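PRESS RELEASE
30 July 2018

Flillska opens its doors in October, and yes, we're doing fake flowers

I've been putting off writing this for weeks, so let me just get on with it. My name is Hjalti Lykkegaard, I've run a stall selling cut flowers for six years, and this October my business partner Miklós Sárközi and I are opening a proper shop. It's called Flillska, it's on the ground floor of the old Ketilsson building, and it will sell artificial flowers and the vases to put them in. No fresh stock at all!

People who know me from the stall have been a bit shocked by that last bit. I was too, to begin with. But I kept meeting customers who loved flowers and couldn't have them: hay fever, a cat that eats lilies, a job that keeps them away half the month, a flat with one window facing a brick wall. I'd sell them a bunch of tulips and feel slightly guilty about it. Then Miklós (who used to dress shop windows and is much fussier than I am) brought round a stem of silk ranunculus and I put it in water before he could stop me.

We'll have 415 different stems when we open, sold singly, so you can buy one peony or armfuls of the things. There will be ready-made arrangements too for anyone who'd sooner not fiddle. Miklós likes soft colours and I like loud ones, and we've given up trying to agree, so he has the left-hand wall and I have the right.
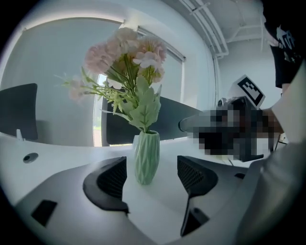 What you'll find in the shop

The front half is stems and vases. Most of the vases come from Flurari, a small pottery we've bought from since the stall days, and they've made us a run of narrow-necked ones that hold a few stems upright without any foam. Prices for a single stem start at £2.

At the back there's a long table where we'll run evening classes under the name Homotach. (Miklós came up with it and won't tell me what it means.) Each class costs £40, including your flowers and a vase to take home, and there's room for six people at a time. We'll cover bending wire stems, steaming out creases after posting, and how to dust petals without pulling them off. I use a soft make-up brush. Miklós uses a hairdryer on the cool setting and we've had words about it.

We're also starting a swap shelf. Bring back an arrangement you're bored with, clean and in one piece, and we'll take something off the price of your next one. I hate the thought of these things going in the bin after one Christmas, and a decent stem should last you years.

Come and have a look

Opening times will go up in the window nearer the day. If you write for a local paper or a homes magazine and fancy a look round before we open, we'd love to have you, though you may be handed a paintbrush. Call in at the Ketilsson building and ask for either of us. Class bookings open in the shop from our first morning.

ENDS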